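Home > Get involved > Current calls

Households wanted for the Clumis kitchen waste diary

We're looking for 67 households in and near Clumis to keep a diary of what they throw away, for 12 weeks starting in June. If you've ever stood over the bin with a yoghurt pot in your hand and wondered where on earth it was meant to go, you are very much the sort of person we'd like to hear from.

The diary is run by the Mulen Household Study, a small research group with two desks, a kettle and a great fondness for other people's rubbish. We did a shorter version last year in Gosselin, and what stayed with us afterwards was how much people had to say. We'd left a little box at the foot of each page for comments, and it was nowhere near big enough. People wrote up the sides and over the back, and one lady stapled in a whole extra sheet about teabags (we read every word of it, and the new diary has much bigger boxes!).

What we'd like to find out is how sorting gets done in real homes, on ordinary evenings, when the tea is on and somebody wants their shoes found. Leaflets tend to assume a tidy kitchen and a person with time to spare. We'd like to know about the windowsill where the jars pile up, the bag on the back of the door, and the things that get moved from place to place for a fortnight before anyone decides what they are.

What you'd be doing

Keeping the diary. It's a paper booklet, with one page for each day, and most pages take a few minutes. You write down what went out, where you put it, and anything you weren't sure of. Missed days are fine. Please just leave them blank and don't try to remember them afterwards.

Sorting at home in whatever way suits you. Grey fabric storage bins in different sizes will do the job nicely, and so will old boxes, carrier bags or the bottom of a cupboard. 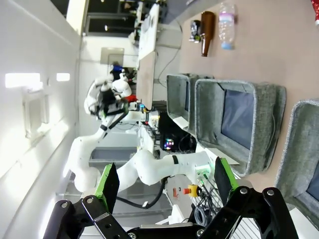
Talking to us on the telephone. There are 3 calls over the whole period, each lasting around half an hour, and we'll ring at a time you choose. Kirsten Lachance makes nearly all of them and is very easy to talk to, so do have a cup of something ready.

Coming to one get-together, if you can. We hold it on a Thursday at 7 pm in the upstairs room at Itau Hall, with soup and bread, and it's a chance to compare notes with the other households. It is optional, although we'd love to see you. There is a lift, and children are welcome.

Who can take part

Anyone aged 18 or over who lives in Clumis or the villages on the Mulen side of the river. You may live alone, with family, with friends or in a shared house. In a shared house we ask that everybody knows about the diary and is happy for it to be kept, even if only one of you does the writing. We are especially short of people in flats without a garden, people who work nights, and homes with 4 or more living in them.

You don't need to be good at recycling. Please don't tidy up your habits for our sake either. A household that puts everything in one bag is every bit as useful to us as one with labels, glass bottles in one basket and plastic ones in the next.
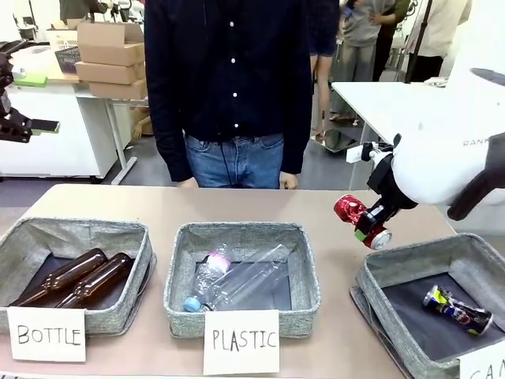

Do I have to wash things out before I write them down?

Write them down just as they go out, washed or unwashed. There's a small column where you can put a tick if something was rinsed, and you can ignore it on the days when you can't face it.

What you'll get

Each household receives a shopping voucher, half of it when you start and half when the booklet comes back to us. We also pay bus fares to the get-together, and send everybody a printed copy of the findings in plain language. Your name won't appear anywhere in it. If you'd like to stop part of the way through you can, and you keep whatever you have already been given.

How to put your name down

Please write or telephone, or call in at the study office on the ground floor of Itau Hall, where there is a pile of forms by the door. Tell us your name, how many people live with you, what sort of home it is, and the best time of day to ring. A line or two about how you sort your rubbish at present would be lovely, but don't agonise over it.

Réjean Hawthorne looks after the list and will reply to everyone, including those we can't fit in this time. If you need the booklet in large print, or would sooner tell us your entries over the telephone, mention it on the form and he'll arrange it with you before you start.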